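Friday, August 19, 2022. Equipment planning, hand-held grippers, second round.

Went through the purchase list with Keerthana Nambiar before the order window closes. Ceiling for consumables and spares is $600, already approved in May. Capital items go on a separate request and can't be mixed in.

Current quotes:

- Firkevon: jaw pads, $49 per set, 14 days' lead time
- Drukometti: printed marker plates, price pending
- Kaewmanee: handle shells, grey, minimum order not confirmed

Eight sets of pads comes to $392, call it roughly $400 with freight. The remainder has to cover marker plates. Handle shells will probably slide to the next round unless Kaewmanee drops the minimum. 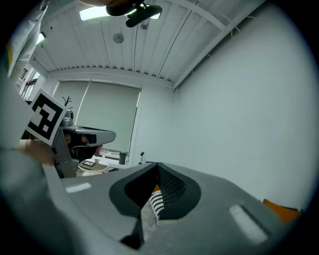 Pads are the priority. Fabric tasks go through them faster than rigid objects do, and we budgeted last time as if every task were the same. Keerthana wants wear logged per gripper from now on, so the next estimate has something under it. Agreed. Column added to the shared sheet, left-hand and right-hand units listed separately.

Marker plates: ask for matte finish. Gloss was cheaper in the first quote but I don't want to recheck detection under the ceiling lights for the sake of a few dollars.

Jirkberg also offered a service contract. Not comparable with the others as written, no parts list attached. Parked.

To do:

- Chase Drukometti for the unit price
- Get Kaewmanee's minimum in writing
- Confirm colour code on the shells (two greys in the catalogue)
- KN to submit the pad order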